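Print | E-mail

Product Notes: Droramier hand-held gripper kit, second revision
By Tahira Kazmi

Dundis began shipping the second revision of its Droramier kit in August. The kit is sold as a pair of hand-held parallel grippers with recording software, for teams that collect manipulation data without running an arm. We had a pair on loan for 3 weeks and used it mainly for sorting and packing of household goods.

Changes from the first revision are mostly mechanical. The finger linkage has less side play, and the finger pads are now replaceable with a hex key. The first revision had bonded pads, and a worn pad meant sending the whole finger back. A pad set costs $149 and covers both grippers. Dundis does not sell single pads.

Setup took about 40 minutes, most of it spent on calibration. The routine asks the operator to open and close each gripper fully at a slow, even rate. If the stroke is too fast the software rejects it and returns to the first step, with no message saying which gripper failed. We repeated the routine 3 times before both sides passed. The setup guide covers this in a footnote and should move it to the main text.

Logging is handled by Dusta, the desktop application included in the price. Dusta stores video and finger opening on a common clock and writes one folder per session. Sessions can be trimmed and labeled in the application, but labels cannot be edited in bulk. We recorded 3313 grasps. Dusta marked a small share of them as incomplete, nearly all where the operator regripped an item before lifting it. Those entries are kept in the log with a flag and can be filtered out on export.

Handling is good on rigid items with parallel sides. Cartons and plastic cases can be taken at the edges with light pressure, and the pads hold without visible slip at moderate speed.

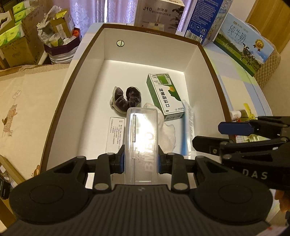

Soft goods need more care. Fabric items should be pinched at a fold, and the fingers should be nearly closed before contact. Glossy wrap is the weakest category, as the fingertips tend to push it along the surface before they close. Two-handed work is practical once the operator learns to keep one gripper low and to the side. With both over the same box, the housings can touch, and the wide body blocks part of the view from above.

Fatigue is the main complaint. Our operators asked for a break after half an hour, and grip quality in the logs dropped a little before that point. A lighter handle is offered by Bangash, which also does repairs under the service plan. We have not tested it.

The service plan covers linkage, pins and one recalibration a year. Pads are excluded. Owners of the first revision can have the new fingers fitted, but the older handle has to go back to Bangash for the work.

Print this item | E-mail this item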